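Put It Back in the Bin
Posted on 13/01/2023 by Kourosh Golestani | Filed under Opinion, Workroom | 2 comments

When I started to teach the evening chemistry course in Tamayo, the glass lived in drawers. The drawers were deep and the labels were in three different handwritings. If you wanted a small beaker, you opened one drawer, then the next, and you moved many other things to reach it. At the end of the class everything went back into the nearest drawer, and the nearest drawer was always the same one.

I want to argue for open bins, standing on the bench itself, at the back, against the wall. I know this is not a popular opinion. Many teachers believe that a clean bench must be a bench with no objects on it, and that storage must have a door. I respect this, but I think they confuse clean with hidden.

An open bin with a low front shows you its contents from where you stand. One bin for the beaker and its rod, one for the flask on its stand, and the test tube rack beside them, with its holes and pegs free. The front part of the bench stays for work. A student who comes for the first time does not need to ask me anything – the place of each thing is visible, and the empty place also.

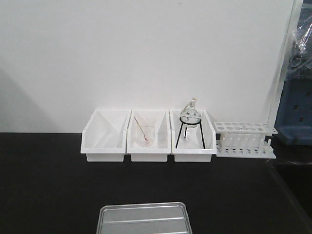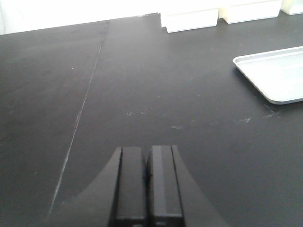
Guadalupe Mendoza wrote to me that she agrees about the beakers but would never leave a round-bottom flask in the open, because dust finds the neck and somebody's sleeve finds the rest. In her room at Mindamau the flasks go into a cupboard every evening, and she says the students learn more respect for glass when they must fetch it.

I have thought about her letter for some days. About the dust she is right, and a stopper answers only half of it. About the sleeves I am less sure. In my old drawers we broke more glass by searching than we ever broke by reaching over a bench, and a flask lying on its side between other flasks is not safe only for being behind wood.

There is also the question of price. The cupboard I was offered cost 954, without delivery. The bins cost 80 for the whole set, and I could carry them home on the bus – my arms remember it.

One rule I keep strictly: one kind of thing in one bin. When a second kind enters, even for one night, you have made a drawer again.

In March we get the second bench, and I will try a cupboard for the large flasks only. Guadalupe has promised to visit and inspect it.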